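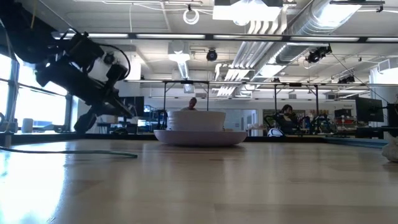
Open day at the Arnton tableware works, September 2025

Quick notes before I forget it all. Got there at 9, parked behind the Filtero building, walked round twice looking for the door. It's the green one. Sign is on the inside.

Went mostly for the bowls. I've been after the Ivow bowl for a while, the one with the straight sides and the fine ridges running round it, and wanted to see it on a plate before paying for it. They had an off-white one out on a wide plate, a muted pinkish lavender with the rim turned up. Nice together. The bowl has a bit of pink in it too, hardly any, I'd missed that completely in the catalog. Lots of plate showing either side so room for bread or a spoon. Glossy plank table under it, tan and brown, which did the colors no harm.

The clay room

Loud. Couldn't hear half the talk. They fire in 2 rounds and the ridges get cut before the first one, while the clay is still firm but not dry. I asked if glaze fills them in. It does if it goes on thick, and those go on the seconds shelf. Good to know becuase I like the soft ones better.

Kiln was off and the door was open, so we got to stick our heads in. Holds 600 small bowls on a full load — last one came out at 598, two cracked. They keep the cracked ones in a crate for the school groups.

Glaze tests

Best part. A whole wall of little tiles with pencil numbers on the back. The lavender took them most of last winter, kept going gray. There is a darker one coming in October under the Texier name, closer to plum. Saw one tile of it. Want.

Shop

Small, hot, one register. Line went out the door by noon so go early. Seconds are on the low shelf on the left, check the foot of each one for drips. I got two bowls and one plate, should of got the second plate. No boxes left by then, only newspaper, bring a bag.

Coffee was free. Toilets are across the yard. Next open day is in the spring, they put the date up on the gate.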